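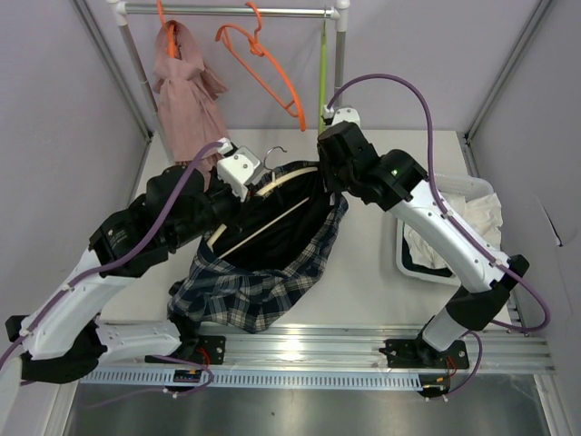 Bukach stellt Hängeware-Aufbereitung in Prandmont auf Zweiarmzellen um

Prandmont, 4. Juni 2018. Der Textildienstleister Bukach hat am Standort Prandmont die erste Zweiarmzelle für das Aufbügeln von Oberbekleidung in Betrieb genommen. Beide Arme sind auf einer gemeinsamen Aluminiumschiene montiert und führen Hemd und Kleiderbügel zwischen zwei Greifern. Die Steuerungssoftware liefert Brista.

Im Probebetrieb wurden 3.679 Teile bearbeitet. In 391 Fällen war ein Eingriff durch das Personal erforderlich, überwiegend bei verdrehten Kragen und verrutschten Bügeln. Die mittlere Taktzeit beträgt 68 Sekunden je Teil und liegt damit über der Taktzeit am Handarbeitsplatz.

Am Standort sind 36 Beschäftigte in der Aufbereitung tätig. Stellen entfallen durch die Umstellung nicht. Die Tätigkeit verlagert sich auf Vorsortierung, Störungsbehebung und Endkontrolle. Das Aufbügeln über Schulterhöhe wird schrittweise reduziert. Eine Mitarbeiterin oder ein Mitarbeiter betreut künftig bis zu drei Zellen.

„Die Einarbeitung dauert zwei Schichten. Wer bisher aufgehängt hat, erkennt einen Fehlgriff meist früher als die Software“, erklärt Betriebsleiterin Ngozi Okonkwo. Yến Lã, bei Brista für die Greifplanung zuständig, nennt weiche, stark zerknitterte Ware als derzeitige Grenze des Verfahrens. Solche Teile werden weiterhin von Hand aufgehängt.

Zwei weitere Zellen gehen im Juli in Betrieb. Die Eingruppierung der neuen Tätigkeiten wird derzeit mit dem Betriebsrat verhandelt.

Pressekontakt: Bukach, Unternehmenskommunikation, Prandmont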